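Okance Jacketed Glass Reactor, 2 litre

Product code: PR-245
Manufacturer: Prastutine

The Okance is a bench reactor for laboratories which make small batches and want to repeat them under the same conditions. The vessel is borosilicate glass with a double wall, and the oil from your circulator flows between the walls.
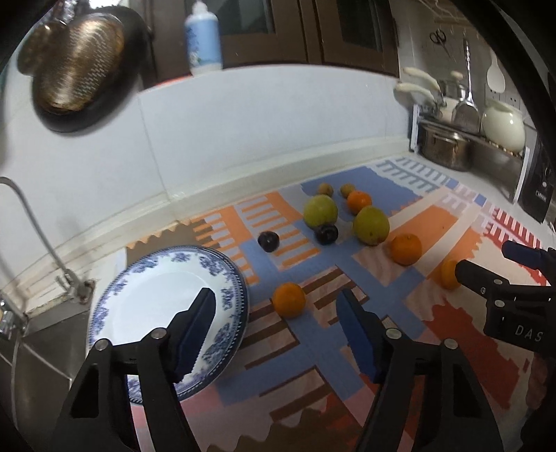
Haque
Application chemist, Prastutine

We designed the Okance for work such as crystallisation, hydrolysis and slow addition of reagents. The lid has five ground necks. The centre neck takes the stirrer, and the others are free for a condenser, a probe or a dropping funnel. The bottom valve closes flush with the glass, so very little liquid stays below it.

Stirring
The overhead motor runs up to 714 rpm and shows the speed on its display. For thick mixtures please choose the anchor stirrer, which is ordered separately. The standard stirrer is a pitched blade in PTFE.

Temperature
The vessel can be used from -60 to 200 °C. Heating from room temperature to 111 °C takes roughly 40 minutes with the Drodo circulator and a vessel filled with water-free oil. Other circulators can be connected with the M16 adapters.
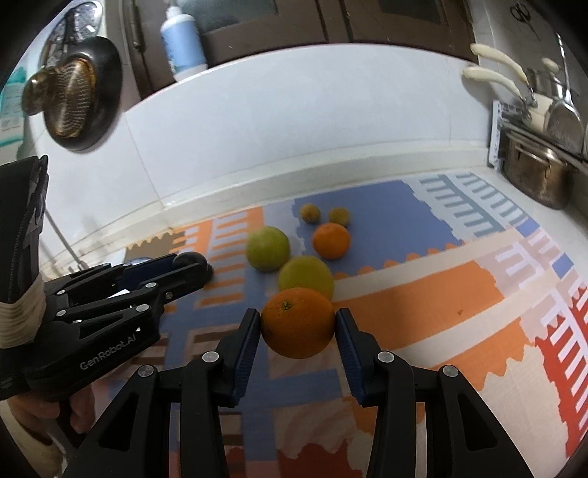

What is in the delivery
Glass vessel and lid
Stand with clamp
Overhead motor and PTFE stirrer
Temperature probe
Two hose adapters, M16

The circulator and the hoses are not included. Spare lids and seals are kept in stock, and orders received before 2 pm leave our store the same day. For a quotation, please send us the product code and your mains voltage.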